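Foro técnico de la red de talleres Dikitell
Sección: Montaje y mantenimiento de tarjetas electrónicas
Tema: Soporte de la placa y recorrido del mazo en el puesto de conexión. Propuesta de modificación de la ficha 505

Bernice Korletey
Mensaje inicial

Estimados compañeros:

Se somete a consulta de los talleres adscritos la modificación del apartado tercero de la ficha 505, relativo a la conexión del mazo de cables a las placas de control del programa Flurkel. La redacción vigente establece que la placa se apoyará «en superficie plana y despejada», sin precisar altura ni medio de apoyo. En el taller de Mallach se ha optado por elevarla sobre una base blanca de plástico, con un soporte gris entre la base y la placa, y se solicita que esta disposición quede recogida en la ficha con carácter general.

Los motivos son dos. Con la placa a ras de mesa, los cables que salen hacia el frente quedan doblados bajo el canto y el operario tiende a levantar el conjunto por un extremo. Además, los conectores pequeños exigen acercarse en horizontal, y la elevación deja sitio para hacerlo sin rozar los condensadores.

Se adjunta una vista del puesto durante la manipulación de uno de los conectores negros del mazo.
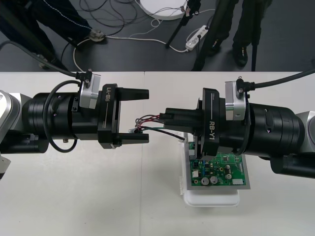
Sixten Lundgren
Respuesta

La elevación de la placa me parece admisible, pero la propuesta omite lo esencial, a saber, dónde descansa el mazo mientras se trabaja. En nuestro taller hemos revisado 47 placas devueltas por Boateng y el daño más frecuente se encontraba en la soldadura del conector, provocado por el peso de los cables al colgar. Cuanto más se eleve la placa, mayor será el tramo que cuelga. Solicito que no se apruebe la modificación mientras no se incluya un punto de apoyo para los cables.

Debo señalar también que la ficha emplea indistintamente «soporte», «base» y «bandeja». Convendría fijar un solo término para cada pieza antes de entrar en otras consideraciones.

Bernice Korletey
Respuesta

Se toma nota de la observación terminológica, que es acertada. Propongo las siguientes denominaciones: «base» para el elemento blanco que apoya en la mesa y «bandeja» para la pieza gris sobre la que va la placa. La palabra «soporte» desaparecería del texto.

En cuanto al peso de los cables, la objeción es razonable. No obstante, en Mallach el mazo no se deja colgar: se sujeta por el haz, se presentan los conectores y solamente entonces se acerca a la placa. Incluyo una segunda vista para que se aprecie la proporción entre la placa y el mazo.

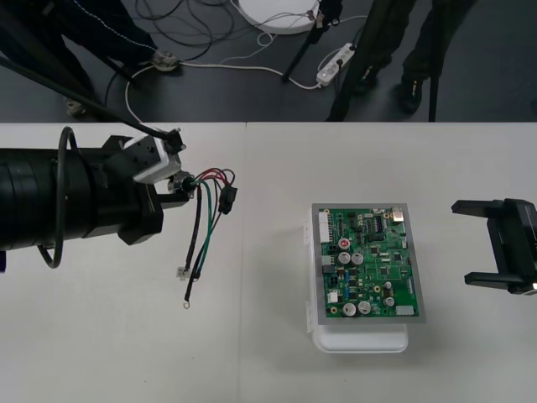

Mazo de conductores rojos, negros y verdes, junto a la placa de control sobre su bandeja y su base.

Obsérvese la variedad de terminaciones en un mismo mazo. El conector negro, el blanco y el terminal de anilla requieren gestos distintos, y la ficha actual los trata como si fueran uno solo. Sería oportuno desglosarlos.

Elikem Ayaaba
Respuesta

Buenas tardes a todos:

Respaldo la propuesta con una reserva. El taller del que soy responsable ensayó durante el mes de julio una base de altura semejante. El resultado fue satisfactorio en la conexión y bastante menos en la extracción, ya que la base se desplazaba sobre la mesa al tirar del conector. Lo resolvimos con una lámina antideslizante recortada a la medida. Ruego que se mencione, al menos como recomendación.

Sobre el desglose por tipo de terminación, de acuerdo. El terminal de anilla debería figurar en último lugar: si se atornilla primero, fija la longitud útil de todos los demás conductores y obliga a forzar los que quedan.

Sixten Lundgren
Respuesta

Discrepo de lo último. El terminal de anilla corresponde, en las placas que nosotros recibimos, al conductor de masa, y el manual de Boateng lo sitúa al comienzo de la secuencia (página 19). Una ficha interna no puede invertir el orden prescrito por el fabricante sin un informe que lo justifique. Si la longitud resulta escasa, lo que procede es reclamar mazos más largos.

Ama Gyamfi
Respuesta

Con el debido respeto a ambas posturas, entiendo que se están mezclando dos operaciones. El manual se refiere al montaje definitivo en el armario. La ficha 505 regula el puesto de prueba, donde el terminal no se atornilla a ningún chasis y queda simplemente sobre la mesa. El orden del fabricante no se vulnera, puesto que esa fase no se ha iniciado.

Aprovecho para plantear otra cuestión. ¿Se ha valorado el uso de una caja con tapa a presión en lugar de una base maciza? Ofrece la misma elevación y permite dar salida ordenada a los cables por un lateral. La contrapartida es que la tapa puede ceder si se aprieta con fuerza, por lo que habría que ensayarla antes de recomendarla.

Bernice Korletey
Respuesta

Agradezco la distinción, que a mi juicio resuelve el desacuerdo sobre el orden. Se incluirá una frase que limite el alcance de la ficha al puesto de prueba.

Respecto de la caja -- y con ello contesto también al señor Lundgren --, adjunto una vista en la que el recorrido de los cables se distingue mejor. Los conductores rojo y negro bajan por delante de la bandeja, el verde y el haz negro parten del lado izquierdo y este último se reúne con aquellos delante, a la altura de la mesa.
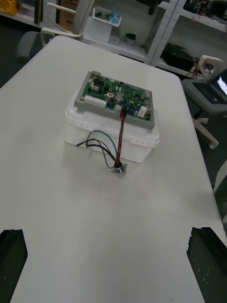

Por consiguiente, el punto de apoyo que se reclamaba puede definirse sin añadir pieza alguna: bastaría con exigir que el extremo común del mazo repose en la mesa, por delante de la base, antes de manipular cualquier conector. Propongo un margen mínimo de 5 centímetros entre dicho extremo y el frente de la base, medida que los talleres podrán discutir.

Sixten Lundgren
Respuesta

Acepto la fórmula para el puesto de prueba. El margen me parece corto; con los mazos de mayor sección el cable hace un codo muy cerrado y preferiría que se expresara como radio de curvatura. Mantengo mi reserva sobre la caja con tapa en tanto no se conozca el ensayo que sugiere la señora Gyamfi.

Elikem Ayaaba
Respuesta

Podemos asumir ese ensayo en nuestro taller. Disponemos de casi 19 mazos retirados de servicio que servirían para el caso. Necesitaríamos únicamente las dimensiones exteriores de la base empleada en Mallach.

Selim Polat
Moderación

Se deja constancia de los puntos sobre los que hay acuerdo: denominaciones «base» y «bandeja», alcance restringido al puesto de prueba, desglose por tipo de terminación y apoyo del extremo del mazo en la mesa. Quedan pendientes el margen o radio, la lámina antideslizante y la caja con tapa.

El tema permanece abierto. Se ruega a la señora Korletey que remita las dimensiones solicitadas por esta misma vía y a los demás talleres que se abstengan de modificar sus puestos hasta que se publique la nueva redacción.

Bernice Korletey
Respuesta

Conforme. Las dimensiones se remitirán mañana, antes de las 10:00, junto con el borrador del apartado tercero.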